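Chapter 7
Learning a Task from Demonstration

Suppose you want a robot to stack three bowls. You could write down every joint angle and every moment when a finger should close, and with enough patience you would get a program that works, right up until somebody nudges a bowl a few centimetres to the left. Or you could do the task yourself, through the robot's own arms, over and over, and let the machine work out what your attempts have in common.

The second idea is the subject of this chapter, and I think it's one of the most enjoyable in the whole book! It is called learning from demonstration. We will follow one study all the way through, the Mugo bowl experiments run by Nyokabi Simiyu and Natnael Lemma at the Stundthorpe laboratory. Their robot has two arms, and each gripper has a small camera at the wrist and touch pads on the fingers. Before they went anywhere near a bowl, they practised on softer things, where you learn very quickly how hard you're squeezing.
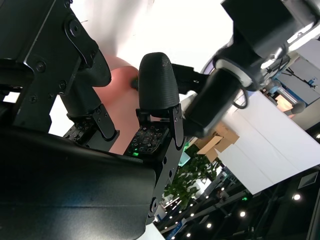 7.1 What counts as a demonstration

A demonstration is a recording of one attempt, from a starting layout to a finish. It holds two streams that must stay in step: what the robot sensed, and what the operator told it to do. If the streams drift apart by even a fraction of a second, the learner is taught to close its fingers on a bowl it hasn't reached.

Starting layouts matter just as much. Simiyu set the bowls out in a row for one group of recordings and scattered them for another, and she kept the colour the same throughout so the learner couldn't use it to tell one bowl from the next. Both grippers begin open and clear of the bowls.
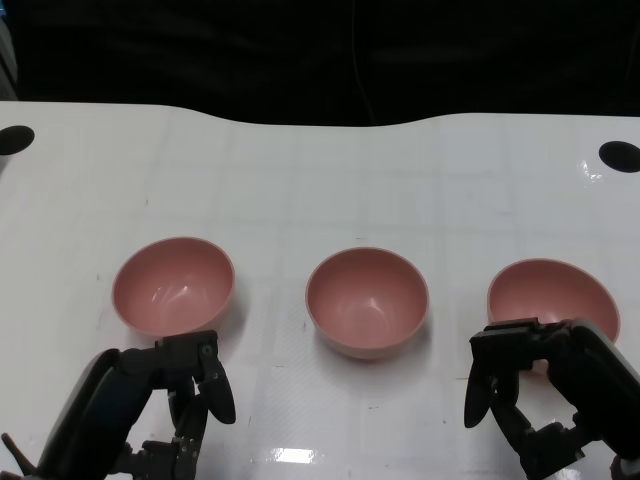

7.2 From recordings to a policy

The rule that turns sensing into action is called a policy. Lemma recorded 1,325 demonstrations and kept 952 of them for training. The rest were put aside, mostly for dropped frames or an operator who changed their mind halfway (we've all been there).

Now look at what the policy has to manage in the middle of a stack. Two bowls are nested in the centre of the table, and the third is in the right gripper, tipped on its side with one finger pressed against the inside. 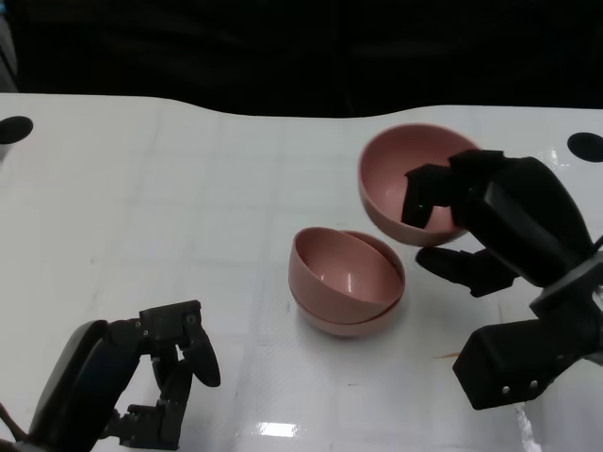

Choosing a grasp is the part beginners tend to underestimate. A bowl can be held by the rim, from the inside or from underneath, and human operators use whichever one suits them that day. A policy that simply averages those choices may aim for a spot between them, where there is nothing to hold. Section 7.4 deals with this properly, and the fix is lovely: instead of predicting one action, we let the policy represent several likely ones and commit to one of them.

The wrist camera is the other half of the story. The head camera gives the layout of the table, but an arm can easily block its view of a bowl. Down at the hand, the fingers are always close by, though the bowls may be blurred or partly out of view. 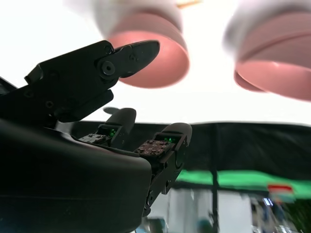
Simiyu and Lemma trained the policy twice, once with both kinds of camera and once with the head view alone, then ran 456 trials with each version. Before you read their results in Section 7.5, write down which stage of the task you expect to suffer most without the wrist view: reaching, grasping or letting go. Keep your answer handy, as Exercise 2 asks you to defend it.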